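**Demonstration gathering** is the work of producing recorded examples from which a learning system for robots can learn a task. An example, usually called a demonstration or an episode, contains what the robot's sensors received and what commands the robot was given, from the start of the task to its end. The term covers the planning of tasks, the recording itself, and the checking of recordings before they are used for training.

## Background

Older industrial robots follow motions that an engineer has written step by step. This works well when each part arrives at the same place. It works poorly in homes, shops and small workshops, where objects are moved often and differ in shape. Learning from demonstrations was developed for such places. The system is shown many solutions to a task and is trained to produce similar commands when it meets similar sensor readings.

The quality of the result depends strongly on the examples. If all demonstrations begin with the object in one position, the trained system often fails when the object is placed elsewhere. For this reason, people who gather examples give much attention to variation.

## Methods

**Teleoperation** is the most common method. A person controls the robot from a distance, with a hand controller, a glove or a second, smaller arm which the robot copies. The operator may look at the robot directly or may see only the view of its cameras. The second choice is slower to learn, but it prevents the operator from using information that the robot does not have.

**Hand guiding** means that the person holds the arm and moves it through the task. It needs little equipment. Its weakness is that the hands of the person often appear in the camera views, and the system may learn to depend on them.

**Scripted collection** uses a program that already knows the exact position of every object. The program solves the task, and only the camera views and commands are kept for training. It is used mainly in simulation, where exact positions are available without measuring.

## Gathering in simulation

In simulation, the room, the robot and the objects are computer models, and the camera views are rendered. The operator or script acts on the models, and the state of every object can be saved and restored. A failed attempt can be repeated from the same starting point, and nothing is damaged.

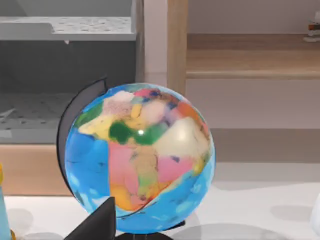
Camera placement is one of the first decisions in a simulated collection. A camera near the gripper gives a close view of the object to be handled, but it also has costs. With a toy globe on a white tabletop, for example, a close view may be filled mostly by the sphere, while a black gripper finger covers part of its lower edge and only the top of the black stand base can be seen. The view tells the system much about the near surface and little about what stands on either side. Many collections therefore add a second camera, placed farther back - the two views are recorded with the same clock, so that each pair belongs to the same moment.

Lighting is also varied. Glossy objects show bright highlights which change with the position of the lamp, and a system trained under one lamp only may treat the highlight as a fixed part of the object. Colors of walls, shelves and tabletops are changed for the same purpose.

## Checking and labeling

Recordings are normally reviewed before training. A reviewer removes episodes in which the task was not completed, in which a sensor stopped, or in which the operator waited for a long time without moving. Some groups keep failed episodes in a separate set, as they can be used to train a system that recognizes failure.

Each episode is given a short written instruction, such as "turn the globe to the left". Practice differs on how exact the wording should be. The Brinen guidelines ask for 2 wordings per episode, written by different persons. The Clurham format allows only one and places all further detail in separate fields.

## Example collections

The Irncombe household set contains 142 tasks, divided into 5 room types, and was gathered completely by teleoperation in simulation. The Popescu set is smaller and combines hand guiding on a real arm with scripted episodes. It was extended in March with a group of shelf tasks.

## See also

- Imitation learning
- Teleoperation
- Domain randomization
- Robot simulation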